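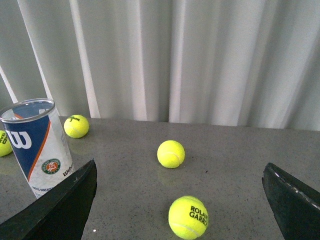 Can used tennis balls go back in the can they came in?

Used balls can be kept in an opened can, and it is a good way to keep them clean and together. The can will not hold or restore pressure once the metal seal has been pulled, so balls should be sorted and tested before they are put back.

Sorting and re-canning tennis balls
Zilham Tennis Notes: Equipment care

The method below covers balls from mixed cans, which is the usual state of a bag after a season at Lustmont. It separates match balls from practice balls and practice balls from balls that are no longer worth hitting. It does not cover pressureless balls, which have a thicker wall and should be kept apart from the start. They bounce well for years and will confuse every comparison in this test.

What you need

The balls to be sorted
Empty cans with their plastic lids
A hard, level surface such as a stone worktop or tiled floor
A steel rule or tape measure
A permanent marker
A dry nail brush
A plain background behind the test area, such as a wall or a drawn curtain

Carpet, rubber matting and folding tables are unsuitable. A table with any give in it will take energy out of the bounce, and two balls of different condition may then rebound to the same height.

Step 1. Bring the balls to room temperature

Leave all the balls in the same room overnight. The gas inside a cold ball is at lower pressure and the rubber is stiffer, so a ball straight from a car boot in January will test as dead when it may be perfectly usable. Keep them away from radiators and out of direct sun.

Step 2. Brush and inspect

Brush off clay, grit and loose fluff with the dry nail brush. Do not wash the balls. Wet felt takes a long time to dry and the extra weight affects the test.

Look at the seam all the way round. Reject any ball with a lifted seam, a split or a bald patch where the rubber shows. Fluffed felt is acceptable for practice. Felt worn smooth over most of the ball puts it in the practice group regardless of how it bounces, as it will fly faster and take less spin.

Step 3. Group by make and type

Read the printing on each ball and put like with like. Makers use different cores and felts, and a ball from one maker may feel firmer than an equally fresh ball from another. Comparisons are only useful inside a group.

The printing can mislead in two ways. A tournament name may appear on one side of the ball and the maker's name on another, so turn the ball fully before deciding. The number printed near the logo identifies the set on court and says nothing about hardness or age.

If the printing has worn off, treat the ball as practice.

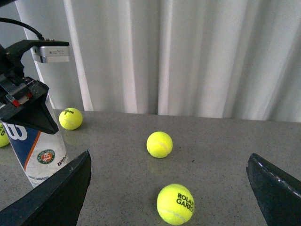

Once the groups are made, choose a reference ball for each. It should be the freshest one you have of that type, ideally from a can opened the same day. Mark it with a small R on the seam. If there is no fresh ball available, use the firmest in the group and accept that the result will be relative only.

Step 4. Squeeze test

Hold the ball in one hand and press with the thumb, using the other thumb on top of it if needed. A good ball gives slightly and returns at once. A ball that stays dented for a moment, or that can be pressed in noticeably further than the reference, goes straight to the reject pile. There is no need to drop it.

The squeeze test is coarse. It finds dead balls reliably and does not separate good from fair.

Step 5. Drop test

Hold the rule upright against the background with its zero end on the worktop. Mark a point 800 mm above the surface. A strip of masking tape on the wall or a pin in the curtain will do.

Hold the reference ball with its underside level with the mark. Release it without pushing or spinning it. Read the height of the underside at the top of the first bounce. Repeat until you have 3 readings and use the middle one.

Test each of the other balls in the group in the same way and compare:

Within 2 cm of the reference: match group
Lower than that, but by less than 80 mm: practice group
Lower by 80 mm or more: reject

Reading the bounce by eye takes some practice. It is easier with your head at the height of the expected rebound, and easier still with a phone filming in slow motion from a fixed stand. A pale, plain background helps with either. Bright felt is hard to follow against a patterned wall.

Polished stone is a good surface for the drop but a poor one for parking balls. They roll. Stand the can at one side and keep tested balls in a tray, away from the ones still to be done.

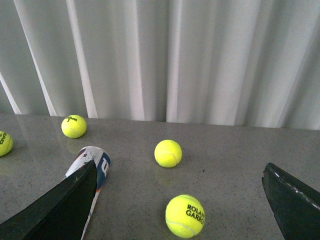
Tennis balls and can on a grey speckled worktop with a white curtain behind.

Step 6. Mark the balls

Put one dot on each practice ball, next to the seam, with the permanent marker. Leave match balls unmarked. Rejects get a cross so that they do not find their way back into the bag. Allow the ink to dry before handling, or it will transfer to the other balls.

Step 7. Prepare the can

Tip out any grit and wipe the inside with a dry cloth. Check the metal rim at the top of the can. The edge left by a pull-off seal can be sharp in places, and a rough one will catch felt as the ball goes in. Press down small burrs with the back of a spoon. If the rim is torn, recycle the can.

Write the group and the month on a piece of masking tape and stick it to the label. The printing on the can only tells you what it was sold with.

Step 8. Fill and store

Lower the balls in one at a time. Do not force in an extra ball if the lid will not close, as a ball kept under load goes out of round. Fit the plastic lid and store the can upright at room temperature. A hall cupboard is better than a garage.

Pressure keepers

A new can is pressurised so that gas does not leave the balls in storage. After opening, the balls lose pressure whether or not they are played with, and the plastic lid makes no difference to that.

Screw-down keepers such as the Plistar or the Ekpo tube slow the loss if the balls go in straight after play. Both take loose balls, and both need the gasket cleaned now and then. A keeper is worth using for the match group. For practice balls an ordinary can is enough.

Uses for rejects

Rejected balls are fine for serving baskets with beginners, for dogs under supervision, and for slitting and fitting to chair legs. Most kerbside recycling schemes do not accept them. Ask at the club before putting them in the bin, as many keep a collection box near the courts.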